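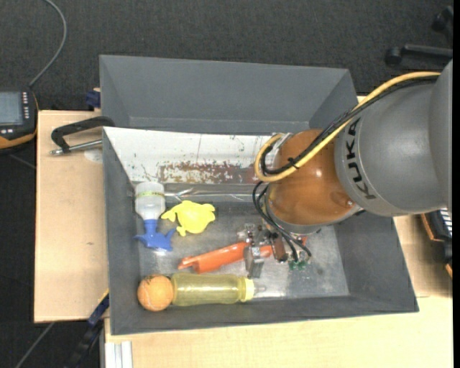
3.2 Catalog sources and sampling

Figure 3. KUKA arm reaching into a gray bin on a light wooden table.

Titles were drawn from the Pultau union list of immigrant-language imprints, which held 3,000 records when the sample was taken in June. Records without a place of publication were removed, as were reprints issued by the same press. From the remainder, 80 family and settlement histories were selected at random and read in full by Rebane and Kushwaha.

Each reader coded the books separately for language of the main text, type of source cited, and presence of an index. Disagreements were settled by a second reading – in most cases they concerned bilingual prefaces. Volumes shorter than 60 pages were coded as pamphlets and are treated in Section 3.4.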